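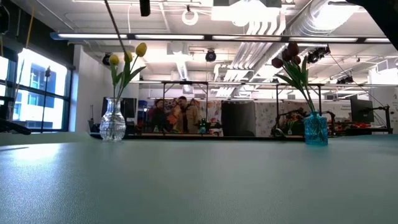
**Does a nicer-looking office make people stay in the job longer?** The evidence I was handed says very little about it either way.

Fri 6 May, Cornberg, back room. Keep it under the half hour.

## Opening

- Ask who has sat through a pitch for a "workplace refresh." Wait for hands.
- Cavix sold us theirs in November. Price per floor: $2,440 a month, plants and artificial flowers included.
- Read their claim out loud, slowly: "happier teams stay." Stayed where? Compared with whom?

## The survey

- Seven questions, all worded so that a shrug counts as a yes.
- It went out the week after bonuses. *(pause here)*
- Ferhat Yüksel asked for the raw answers and got a slide deck. Show the email if there's time.

## What I'd want to see

- Two floors, same pay, same managers, one left alone.
- Exit interviews from before and after. The Nemo team has four years of these in a drawer.
- Somebody other than the vendor doing the math.

## If they push back

- "But people like it." Fine, I like it too. A tulip on a desk is pleasant. Liking a room and turning down a better offer are different questions.
- "Gündoğdu did it and turnover fell." They also raised wages that spring. Ask which one we'd rather copy.

Skip slide 3 if running late. Questions at the end, then hand over the mic.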